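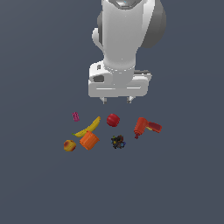
Gathering examples in simulation - speaker notes
Natalie Bramwell, November 4, 2025

Slide 1. Leave it up while people sit down. Say who I am and that I look after the example sets on the Urkine project. Questions at the end, please.

The task is simple to say. The arm is told to pick up one thing, such as the apple or the drill, and has to leave the rest alone. We want the system to learn this from recorded goes, each with the spoken request, the arm's movements and the view from above.

Why we start with loose layouts. If the banana lies across the peach, a bad grasp could be down to the choice of item or to the pile. Keep the two apart at first. Piles come in after January.

How a batch is made. Cevedeo places the items at random and drops any layout where one has ended up inside another. A person then drives the arm by hand. One batch is 200 goes, and a new driver needs 2 practice sessions before we keep anything.

Point to make about the drill: it can be taken by the body or by the handle. Early on everyone took the body, so the system never tried the handle. We now ask for both.

Failed goes. We keep them, marked as failed. Howlader threw them out in their first set and had to record 300 again. (Check they are happy for me to say this.)

Plain grey background. Someone will ask. It is quick to draw and it hides nothing, but a system trained only on it does badly on a real bench. We change the surface and the lighting in later batches.

Time per go: our limit is 90 seconds, then the layout is reset.

Next slide is the Kesemton bench. Have the clip ready, sound off.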